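一つの動作を七百回 ロボットに「手本」を集める仕事 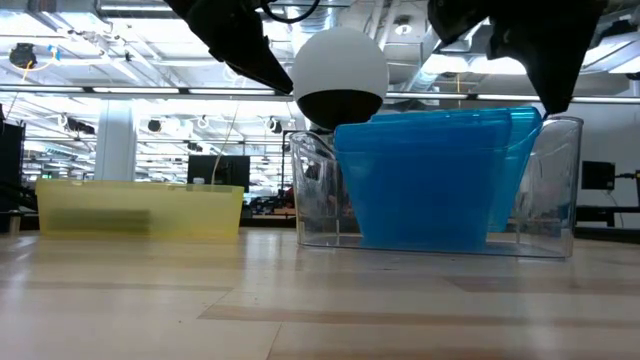

白と黒の球を挟んだグリッパー。透明な容器の中に青い容器が二つ並ぶ。

ブロルバーグの作業場では、朝九時に最初の記録が始まる。操作者が席に着き、手元の操作装置を握り、卓上のロボットを動かす。物をつかみ、持ち上げ、別の容器に入れ、手を離す。一回は長くても一分に満たない。終わると物を戻し、少し位置を変え、また同じことをする。

この作業場を運営するスティストデンは、ロボットの学習用データを集める会社だ。自社でロボットは作らない。学習の仕組みを開発する側から依頼を受け、必要な動作の実例を人の操作で記録し、整理して納める。社内ではこの実例を「手本」と呼んでいる。

手本の中身は映像だけではない。関節の角度、指の開き具合、操作者が送った指令が、カメラの映像と時刻をそろえて保存される。学習する側のモデルは、ある場面が見えたときに人がどう動かしたかを大量に読み込み、似た場面で次にどう動くべきかを推定するようになる。動作の手順を一行ずつプログラムに書く従来のやり方とは、準備にかかる手間の種類が違う。

取材した時期、作業場では「ダンドブリッジ」という名の課題群を進めていた。家庭や倉庫にある小物を、形や深さの違う容器に入れる動作を集めたもので、目標は七百件。四月の時点で五百九十三件が検査を通っていた。

球はこの中でも扱いにくい部類に入る。箱なら指の面を沿わせれば安定するが、球は接する部分が小さい。中心から外れた位置を挟むと、持ち上げる途中で回ったり、指の間から抜けたりする。操作者は球の真ん中の高さまで指を下ろしてから閉じるよう指示されている。閉じたあと、いったんわずかに持ち上げて止め、動かなければ運ぶ。

容器の側にも難しさがある。透明な樹脂は、照明が映り込むと壁の位置が読み取りにくくなる。背後の机や棚がゆがんで透けて見えることもある。容器の中にさらに容器が入っていれば、縁が二重三重に重なり、どこまでが内側かの判断が必要になる。課題群には不透明な容器だけを使う組もあるが、依頼元からは透明なものの割合を増やしてほしいという要望が続いているという。

背景は片付けすぎない方針だ。白い幕で作業台を囲えば映像はきれいになるが、その映像だけで学習したモデルは、実際の部屋に置かれたとたんに成績が落ちることがある。蛍光灯も柱も、遠くの画面も、そのまま写し込む。代わりに、作業台の上には課題に関係のない物を置かない。飲み物は別の机、工具は引き出しと決まっている。

記録の前には準備の時間がある。カメラの向きを確認し、基準の姿勢にロボットを戻し、指の開閉を試す。ここで前日とのずれが見つかれば、直るまで記録は始めない。担当者の一人は「五分の確認を省いて半日分を捨てたことがある」と話した。カメラの固定が緩み、少しずつ下を向いていたのに気づかなかったという。以来、確認用の静止画を午前と午後に撮り、前の日のものと重ねて見る手順が加わった。

操作は二人一組で行う。一人が動かし、もう一人が物の配置と記録の開始、終了を受け持つ。役割は一時間ごとに入れ替える。疲れてくると動きが単調になり、毎回同じ軌道をなぞるようになるためだ。同じ軌道ばかりの手本は、数があっても学習の役に立ちにくい。配置係は、物を置く場所を画面に出る指示に従って変える。人が適当に散らしたつもりでも、実際には手の届きやすい場所に偏るそうだ。

もっとも、ばらつきが大きければよいわけでもない。ある操作者は容器の手前から入れ、別の操作者は真上から下ろし、さらに別の操作者は途中で何度も止まる。どれも人間には問題なく見えるが、モデルにとっては、同じ場面に対して違う答えがいくつも並ぶことになる。作業場では初日に全員で同じ課題を操作し、映像を並べて見たうえで、止める位置と速さのおおよその幅を決めた。その幅は課題ごとに一枚の紙にまとめ、操作席の横に貼ってある。

失敗した回の扱いも決まっている。つかみ損ねて物が卓上に落ちた場合、すぐに消すことはしない。落ちたあとに拾い直して最後まで終えたものは「復帰あり」の印を付けて残す。実際のロボットは必ずどこかで失敗するので、立て直し方の手本にも使い道がある。一方、途中で人の手が画面に入ったものや、記録の時刻がずれたものは除く。今回の課題群では、これまでに百六十二件が検査で外れた。理由の多くは時刻のずれで、操作の失敗そのものは多くなかった。

検査には「セバスチャン」と呼ぶ社内の道具を使う。複数のカメラの映像と関節の値を一画面に並べ、つかんだ瞬間と離した瞬間に自動で目印を付ける。目印が抜けていたり、順番がおかしかったりする回は赤く表示され、人が見直す。画面を眺める仕事は操作よりも単調で、希望者は少ない。それでも機械だけの判定に任せる予定は今のところない。指が閉じていれば、物を持っていなくても「つかんだ」と判定してしまうことがあるからだ。

検査を通った手本には、動作を説明する短い文が付けられる。「球を青い容器に入れる」といった一文で、同じ動作に対して言い回しを二通り用意する。言葉による指示でロボットを動かす研究が増え、依頼の内容も変わってきた。以前は動作の記録だけで済んだが、今は文の質についても細かい注文が付く。「入れる」と「置く」を区別するかどうかで、依頼元との打ち合わせが一回つぶれたこともあった。

費用の大半は人の時間だ。一件の操作は短くても、配置、確認、検査、文の付与を合わせれば何倍もの時間がかかる。シミュレーションで手本を作る方法も試しているが、柔らかい物や透けた物では実機との差が大きく、この課題群では採用していない。別の台で取った手本をどこまで使い回せるかも、まだはっきりしない。指の形が変わると、同じ球でも挟み方が変わる。

残りの記録は、深い容器に小さな物を入れる組が中心になる。指先が縁に当たりやすく、操作者の間では一番時間がかかると言われている組だ。土曜の午前にも一枠を設け、操作に慣れた二人が入ることになっている。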